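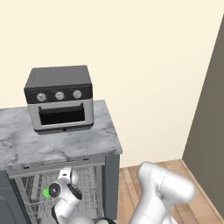

Chapter 7
Thickening with Starch

Most of the sauces, gravies, pie fillings and puddings in a working kitchen are thickened with starch. It is cheap, it keeps for a long time in a dry cupboard, and it has very little flavour once it is cooked. It is also the cause of a good many lumpy sauces. Students who did well with the stocks in Chapter 6 are often surprised by how much trouble a plain white sauce can give them.

By the end of the chapter you should be able to make a white sauce without lumps, choose between flour, cornstarch and tapioca for a given dish, and rescue a sauce that is too thin or too thick. You will need your notes on stocks, a whisk, a heavy saucepan and a scale that reads in grams.

7.1 What starch does in a liquid

Starch comes in tiny grains. In cold water the grains take up a little liquid and sink. If you stir cornstarch into a glass of cold water and leave it on the bench, you will find a white layer at the bottom and almost clear water on top. Stir again and it goes back into the liquid as before.

Heat changes the grains. Wheat starch begins to swell at close to 60 degrees Celsius, and as the temperature climbs the grains take in more and more water and start to crowd one another. Some of the starch leaks out into the liquid around them. The swollen grains can no longer move freely, and the sauce becomes thick. The process is called gelatinization. A flour sauce needs to reach a simmer before it has thickened fully, so do not judge it while it is only warm.

Lumps form when dry starch meets hot liquid. The outside of each clump swells and seals, and the flour inside stays dry. There are two common ways to prevent it. One is to coat the grains in fat, as in a roux. The other is to mix the starch with cold liquid first, as in a slurry.

7.2 The basic white sauce

For a medium sauce, use 60 grams of butter and 60 grams of plain flour to one litre of milk. Melt the butter over low heat, add the flour all at once and stir until the paste is smooth. Cook it for 2 minutes without letting it colour. Take the pan off the heat, add a splash of milk and whisk until it is taken up. Keep adding milk, a little at first and then in larger amounts. Return the pan to the heat, bring it to a simmer while whisking, and cook gently until the raw flour taste has gone.

Weigh the butter. Sticks sold in some shops are 113 grams, and cooks used to them tend to cut one in half by eye and call it close enough. For one pan at home it probably is. The Skarnstead kitchen, which serves almost 3,000 meals a week in term, went over to scales for every roux in October, and the sauces for its pasta bakes have been much the same from one day to the next.

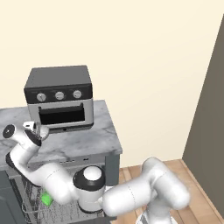
Dzifa Aryee asks whether the milk should be warmed first, as her grandmother's recipe insisted. Either way works. Warm milk brings the sauce to a simmer sooner, but it has to be whisked in more briskly at the start. Cold milk is more forgiving and is what the exercises in this chapter call for. Try both and write down which you found easier to keep smooth.

7.3 Choosing a starch

Plain flour gives a cloudy sauce with a soft body. It suits gravies, cheese sauce and chowder. Cornstarch, sold as cornflour in Australia, is nearly pure starch and has about twice the thickening power of flour. It sets clear and glossy, so it is used for fruit sauces and many stir-fries. Prolonged boiling or hard stirring after it has thickened can thin it again.

Tapioca starch thickens at a lower temperature and gives a shiny, slightly stretchy result. It holds up to freezing better than either of the others, and some bakers use nothing else for berry pies that will be frozen.

Acid matters as well. Lemon juice or vinegar boiled with starch for a long time weakens the sauce. In a lemon filling, cook the starch with the water and sugar first, then stir in the juice off the heat.

Before you begin Exercise 7A, read the section on kitchen scales in Chapter 2 and set out three small saucepans of the same size. The exercise takes most of an hour, including cooling.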